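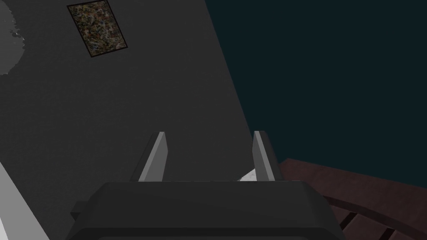 コートの裏地を新しくするとき、表の生地も全部ほどかなければなりませんか。

表の生地はほどかなくても大丈夫です。裏地が見返し、袖口、裾に縫いつけてあるところをほどいて、中の留め糸を切れば、裏地だけを外すことができます。

これは先週の私が知りたかったことなので、日記の最初に書いておきます。先週の私は、コートを膝の上に置いて、リッパーを持ったまま、どこから始めればいいのか分からないで、お茶を二杯飲みました。

十二月になりました。朝は台所の床が冷たいです。今日は予定がなかったので、一日中コートのことをしました。母のコートです。こげ茶色のウールで、丈は膝の下まであり、衿が大きいです。母はこれをウドロウ(Udlow)に住んでいたころ、仕立屋で作ってもらいました。私が日本へ来るときにくれましたが、長い間、箱の中にありました。去年の冬にやっと着るようになって、右の脇の下の裏地が破れていることに気がつきました。そのときは小さい穴でした。着るたびに手を入れるところを間違えて、指が穴に入って、穴はどんどん大きくなりました。測ったら、17センチになっていました。

最初は穴だけ直すつもりでした。似た色の布を当てて、まわりをまつりました。二日後に、当て布のすぐ横がまた裂けました。裏地そのものが弱くなっていたのです。引っぱると、布というより古い紙のような音がしました。それで、全部取りかえることに決めました。

裏地を外す作業は、先週のうちに少しずつしました。縫い目をほどくのは好きな仕事です。縫うときより気持ちが静かになります。まず裾をほどいて、中をのぞきました。仕立屋さんの手縫いの目が見えました。見返しの奥のほうは、とても細かくて、そろっていました。袖の中は少し急いだような、大きい目でした。袖の中はだれも見ないからだと思います。私も同じことをするでしょう。

ほどきながら、ノートに書いたことを、ここにも写しておきます。

肩の先と脇の下で、裏地は表の縫い代に短い糸の鎖で留めてあった。切る前に、鎖の長さを書くこと。肩は一センチ半、脇の下は二センチ。

背中の中心に、上から下まで、ひだがある。衿のところで深さ二センチ。ウエストの下まで縫い止めていない。

袖の裏地は、袖口で少したるんでいる。これは間違いではなくて、ゆとり。

裾の裏地は表より二センチ半短い。ここも折り返しの中にたるみがある。

内ポケットは左だけ。口の布はまだ丈夫なので、そのまま使う。

最後の「内ポケット」のところで、私は長く迷いました。ポケットは見返しと裏地の境目に作ってあって、袋の布は裏地と同じ布です。袋も弱くなっていました。口のところの細い布だけを残して、袋は新しく作ることにしました。中から古いバスの切符が出てきました。字はもう読めません。母に電話で話したら、「捨てなさい」と言われました。捨てないで、裁縫箱のふたの裏に貼りました。

さて、今日のことです。

朝の八時に起きて、外した古い裏地にアイロンをかけました。型紙の代わりにするためです。温度は低くして、当て布もしました。それでも背中の布の端が少し縮みました。古い裏地は、着ているうちに伸びたところと、縮んだところがあって、右と左が同じ形ではありません。右の前身頃のほうが、左より脇の線が外へふくらんでいました。どちらを信じればいいのか分からないので、紙に両方を写して、間の線を引きました。これで正しいかどうかは、縫ってみないと分かりません。

紙はラタナポーンさん(Ratanaporn)にもらった、薄い包み紙を使いました。ラタナポーンさんは駅の裏の縫い物教室の先輩で、ズボンの裾上げがとても速い人です。私がコートの裏地の話をしたとき、「手で縫うの、ミシンで縫うの」と聞きました。私が「両方です」と答えたら、「それなら両方の糸を買いなさい」と言いました。その通りにしました。

布はスケリシク(Skellisik)という店で買いました。商店街の二階にあって、階段が急です。店の名前の意味を聞いたことがありますが、店の人も知りませんでした。キュプラの棚の前で、ずいぶん時間がかかりました。こげ茶の表に、こげ茶の裏をつけるのが普通だと思います。元の裏地もそうでした。でも、棚にくすんだ青緑色のキュプラがあって、窓の近くに持っていくと、少し灰色にも見えました。コートを脱いだときだけ見える色です。脱いだときだけ見えるものに、好きな色を使ってもいいでしょう。布の代金は2,376円でした。シメロ(Simero)のボタンつけ糸も一つ買おうとしましたが、こげ茶が売り切れで、店の人が黒をすすめてくれました。黒は断りました。こげ茶と黒は、昼の光では兄弟に見えません。(この言い方が日本語として正しいかどうか、今度先生に聞きます。)

裁断は十時から始めました。キュプラは本当によくすべる布です。机の上で、さっきまで横にあった角が、いつの間にか下へ落ちています。前にスカートの裏をつけたとき、布がずれたまま切って、右と左の長さが違うスカートになりました。あのスカートは今も箪笥にあります。

今回は、まず机に古い綿のシーツを敷きました。それだけで、布がずいぶんおとなしくなりました。布目をまっすぐにするために、横糸を一本抜きました。抜いたところに細い線が残るので、その線と机の端を合わせました。それから紙を置いて、まち針ではなくて重りを使いました。重りは小さい缶詰です。ツナの缶詰がちょうどよかったです。針は曲線のところだけ、縫い代の中に打ちました。

背中、前、脇、袖の外側、袖の内側、ポケットの袋。全部切り終わったら、お昼を過ぎていました。はさみを握っていた親指のつけ根が赤くなりました。お昼は昨日のレンズ豆のスープと、冷凍のご飯です。スープを食べる前に、布を別の部屋へ運びました。私は自分のスプーンを信用していません。

午後はミシンです。糸は薄い布用の細いもの、針も細い九番に替えました。残った布で試し縫いをしたら、縫い目がきゅっと縮みました。上糸の調子を弱くして、もう一度。まだ少し縮みます。ラタナポーンさんが前に教えてくれたことを思い出して、縫うところの前と後ろを両手で軽く張りながら縫ったら、平らになりました。強く引っぱると針が折れるそうです。今日は折れませんでした。

「きせをかける」という言葉を、私はこのコートのおかげで覚えました。裏地を縫うとき、出来上がりの線より少し外側を縫って、アイロンでは出来上がりの線で折ります。すると縫い目の上に、ほんの少しの余りができます。体を動かしたときに、この余りが開いて、裏地が引っぱられません。辞書で「きせる」を見ると、服を人に着せることがたくさん書いてあって、最初は意味が分かりませんでした。縫い目に布を一枚着せている、と考えたら、覚えられました。私の考えた説明なので、本当の由来は知りません。

背中の中心のひだは、母のコートと同じように深く取りました。上のほうだけ縫い止めて、下は折っただけです。前身頃と脇をつないで、肩を縫いました。ここまでは順調でした。

問題は袖です。

袖の山のところには、いせ込みが必要です。袖の布のほうが、身頃の穴より少し長いので、細かいぐし縫いを二本して、糸を引いて縮めます。ウールなら、アイロンの蒸気で丸くなってくれます。キュプラはそんなに親切ではありません。右の袖は一回目で、前のほうに小さいひだが二つできました。ほどきました。二回目は、ひだは消えましたが、袖が後ろを向いていました。右の袖に左の布をつけていたのです。キュプラは表と裏がよく似ているので、印をつけておくべきでした。ノートに大きく「表にチョーク!」と書きました。チョークは800円もする良いものを持っているのに、引き出しの中に入ったままでした。

ここで休みました。三時半です。お茶を飲んで、ベランダの洗濯物を入れて、少し機嫌が悪かったので、妹にメッセージを書きました。妹は「お店に頼めばいいのに」と返事をしました。前に近所の直しの店で聞いたとき、値段はコートを手放そうかと思うくらいでした。高いのは当たり前だと、今日分かりました。一日かかって、まだ袖です。

そのあと、右と左の布を取りかえて、今度はミシンの前に、しつけ糸で全部とめました。しつけは面倒だと思っていましたが、ほどいてやり直すより短い時間で終わりました。袖の山を上にして、左手の上に丸く乗せながら、半針ずつ進みました。五時の少し前に、右の袖がきれいに入りました。左の袖は、そのあとすぐに入りました。うれしくて、裏地だけをセーターの上に着て、鏡の前に立ちました。青緑色の、とても薄い、変なガウンのようでした。背中を丸めたり、腕を前に伸ばしたりしました。背中のひだがちゃんと開きます。右の脇も、間の線でよかったようです。

夕方からは、表のコートと合わせる仕事をしました。コートを裏返して、裏地を上に重ねて、衿の中心と肩の位置を合わせます。見返しのところはミシンで縫おうと考えていましたが、衿のカーブを見て、手で縫うことにしました。母の仕立屋さんも手でした。ただし、あの人のような細かい目は、私には無理です。三ミリに一目で進みました。

手縫いの糸は絹です。200メートル巻きの、少し高いものを選びました。色は裏地の青緑に合わせるか、表のこげ茶に合わせるか、これも迷いましたが、裏地に合わせました。糸は長くしすぎないで、肘から指先までの長さの少し先で切ります。長くすると途中でよじれて、結び目ができます。分かっているのに、針に糸を通す回数を減らしたくて、一度だけ長くしました。すぐに結び目ができました。

まつり縫いの針は、裏地の折り山の中を通って、見返しの糸を一、二本だけすくいます。針を出すとき、ウールの中からぷつっと小さい感じが指に来ます。それが気持ちいいです。衿の後ろから始めて、左の前を下まで縫いました。ポケットのところは、袋を先につけて、残してあった口の細い布でくるみました。角が少し厚くなりましたが、手を入れてみると気になりません。携帯電話も入りました。

右の前は、半分まで縫ってやめました。目が疲れて、電灯の下では糸の色が布と同じに見えて、針がどこへ行ったのか分からなくなりました。先生はいつも「夜の縫い目は朝に泣く」と言います。日本のことわざかと思って調べましたが、見つかりません。たぶん先生の言葉です。

残っている仕事を書いておきます。

右の前の下半分。
肩と脇の下の糸の鎖。表の袖と裏の袖がねじれていないか、先に手を入れて確かめる。
袖口。たるみを一センチ。
裾。これは一晩、ハンガーにかけて、裏地が落ち着いてから。
ボタンの糸。一番上のボタンが、もう長い間ゆるい。こげ茶の糸を注文する。

衿の後ろに、仕立屋さんの小さい布の札がついています。これも古い裏地から外して取ってあります。字は織ってあるのではなく、刺しゅうです。元のところに戻すつもりですが、青緑の布の上に、あの黄色っぽい札がどう見えるか、まだ心配です。置いてみたら、悪くありませんでした。明るいところで、もう一度見ます。その下に、私の名前も小さく刺しゅうしようかと考えました。シャジア・アワン(Shazia Awan)と片仮名で入れるか、母が使っていた文字で入れるか。裏地を替えただけの人が名前を入れるのは、少し厚かましいでしょうか。母に聞いたら、きっと「入れなさい」と言います。母は何でもすぐに決める人です。

古い裏地は、洗ってたたみました。弱いので服にはなりませんが、背中の真ん中はまだきれいです。針を拭く布にするか、小さい袋にするか。袋なら、次の教室で針入れを作るときに中に使えます。

コートは今、居間のドアにかけてあります。裾の裏地がまだ縫っていないので、ドアを開けるたびに青緑色がふわっと動きます。さっき水を飲みに行ったとき、少し驚きました。床に糸くずがたくさん落ちていますが、掃除機は明日にします。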